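Notebook, Drornmont recital hall / surtitles and pit audio
May, entry 12

Surtitle rehearsal with piano, Act 2 only. Cue file from Dalal Smadi loaded at 2 p.m. It holds 1,212 cues for the full opera, including blanks. Version on the laptop matched the version on the booth machine once I deleted the duplicate left over from the Cesado run.

Problems by section:

Soprano cavatina. Iulian Surdu takes the repeat with ornaments and stretches the fermata before the cabaletta. The cue for the second stanza is tied to the upbeat in the clarinet, and in the piano reduction that upbeat isn't played. Moved the cue to the first sung syllable. Marked in pencil in the score, not yet in the file.

Duet. Two lines overlap and the file shows them as one title with a dash. Readable from row F. From the rear balcony the second line sits behind the lighting bar. Raised the projection by one line height and checked again; clear from every seat I tried on the left side. Right side still to do.

Chorus, offstage. Monitor delay set to 100 ms, too long. The chorus was behind the piano at every entry. Carla Harb conducted them from the wing off the video monitor and said the picture was fine but the foldback was late. Took the delay out altogether and the entries lined up. Will need checking with the orchestra, as the pit is louder and she may not hear the foldback at all. 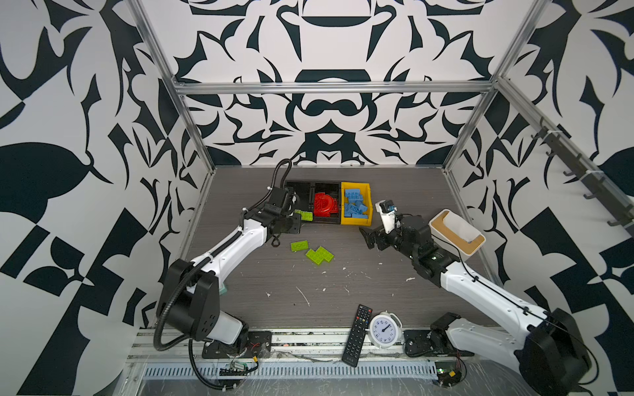

Finale. Nisreen Hijazi wants the last title held through the final chord. I would sooner clear it at the cadence so the house is looking at the stage. Left it held for now. She has the say on this one.

Translation. "Crudel" is given three different ways within a page. Dalal has agreed to "cruel man" for the first and nothing for the other two, as the sense is plain by then. Also changed "theatre of my sorrows" back to the wording in the Fakhoury libretto, which is shorter and fits on one line.

Levels. Piano lid on short stick. Recording pair over the pit peaked at -12 dBFS in the tutti passages with the chorus onstage. No change to gain. Some low rumble from the air handling below 100 Hz; high-pass switched in on both channels and the rumble is gone from the recording, though you can still hear it in the hall.

To do before the sitzprobe:
Enter pencilled cue moves in the master file and rename it.
Right side sightlines, balcony and stalls.
Ask Hussam Abou Jaoude for the cuts list in Act 1. The Dreda parts have a cut of eight bars that isn't in the vocal score.
Spare lamp for the projector. The current one shows 2,000 hours.
Foldback level in the wing, with Carla, once the brass are in.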